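Wed 17 August

**Kouris changes sorting rules for small household plastics**

The municipal waste service in Kouris will accept small rigid plastic items in the grey kerbside container from the end of the month. Until now, anything shorter than a hand's width had to go in general waste, as it fell through the first screen at the Grenunar sorting plant and ended up in the glass fraction.

The plant replaced that screen in the spring. The new unit has 14 panels with narrower openings, and a second belt returns undersized material to the plastics line. Sotiris Gavalas, plant engineer at Grenunar, said the return belt had run without a stoppage for six weeks. Contamination in the glass fraction fell over the same period, although the plant has not yet published the results.

The change covers lids, caps, plastic toys without batteries, pen barrels and storage tubs. Items made of two materials must be separated where this can be done by hand. Items that cannot be separated stay in general waste. Film and foam are not affected and still go to the Flellach depot.

Collection days remain as they are. Fotini Manolakis, who manages the collection contract, said crews would leave a printed notice on containers holding the wrong material for the first three rounds. After that, such containers will not be emptied.

Households are advised to keep an open plastic bin indoors for small items and to tip it into the grey container on collection day. Small items should not be tied up in bags, which the screen cannot open.
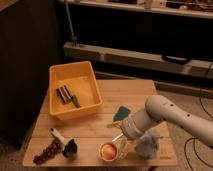 ### Drop-off points

Residents without a grey container can use the points at Gruvska market and at the Flellach depot. Both take the same materials. The Gruvska point is closed for resurfacing for two days next week.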